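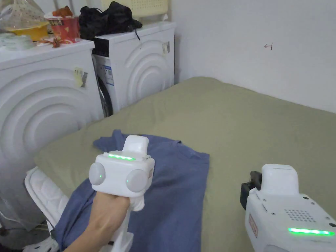 House rules for hand-held grippers

Gudel records household chores for robot training, and most of its work happens in ordinary rooms: a bed, a shirt, a pair of grippers. The lead operator at its Bavomham site wrote the rulebook the crews follow. It was reissued on November 23, 2020, and runs to 264 lines.

"The first version was one page," the operator said. "It told you to charge the grippers and be careful. People read it once."

The current one starts with the lights. An operator checks the strip on both grippers before touching any cloth, and checks again after every 5 takes. If either strip isn't green, the take is thrown out — even a good one.

"People hate that rule. They fold a shirt perfectly and lose it. But I can't have one person keeping it and the next person not."

Other rules cover the room. Crews leave a home as they find it and don't tidy up for the recording. Clothes go down crumpled, and they have to be crumpled again by hand between takes. No garment is used more than 500 times.

Asked where the rules came from, the operator pointed to a job in March for a client, Sivine, which sent back part of a batch of 4000 takes. Two crews had disagreed on when a fold was finished.

"One crew stopped when the shirt was flat. The other stopped when they let go. Now it says let go, and lift both grippers clear of the bed."

A section on wrist strain is still being written. For now, crews swap after an hour.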